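**18 July 2019**

## Piątek and Godo at the Wumeven

Well, that was worth the drive! If you missed Piątek's stop at the Wumeven last week, you missed the best night of live music I've had since we started this newsletter, and I've been grinning about it ever since.

Godo went on first. I knew two of their songs (the ones that got passed round on our mailing list in April) and wasn't expecting much more than a pleasant half hour while people found their seats. They played as a four-piece this time, with a cello where the keyboards used to be, and it suits them so well. The slow songs have room to breathe now, and the fast ones have a growl underneath that I felt through the floorboards. By the end of the set the chatter at the bar had stopped completely. I bought both CDs in the interval and I've already worn out my welcome with them in the car.

Then Piątek, who opened with the last track of the new album, Tutorer, which is a brave place to start – seven minutes long and hardly a drum in it until the final chorus. It worked a treat. From there they went backwards through the record, more or less, with older songs dropped in between, and the singing along got louder each time. 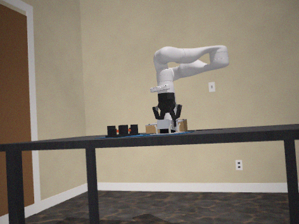
The sound was lovely too. The Wumeven holds 1,321 when the balcony is open, and it was open, and I could still make out every word from the back row. I've seen bands in there when you'd be lucky to catch one line in three, so hats off to whoever was on the desk.

My favourite bit came in the encore, when Godo wandered back on and the two bands played an old waltz together round a single microphone. They had clearly not rehearsed the ending. It fell apart in giggles, they had another go, and the second go was gorgeous.

Both bands are back in the autumn, sadly not on the same bill. Piątek have moved up to a 4,000-capacity hall, so there should be tickets for a while yet, but Godo are playing small rooms and I'd book those early. If anyone wants to share a lift to either, reply to this email and I'll put you in touch with each other – I've got 2 seats going in mine for the Godo show.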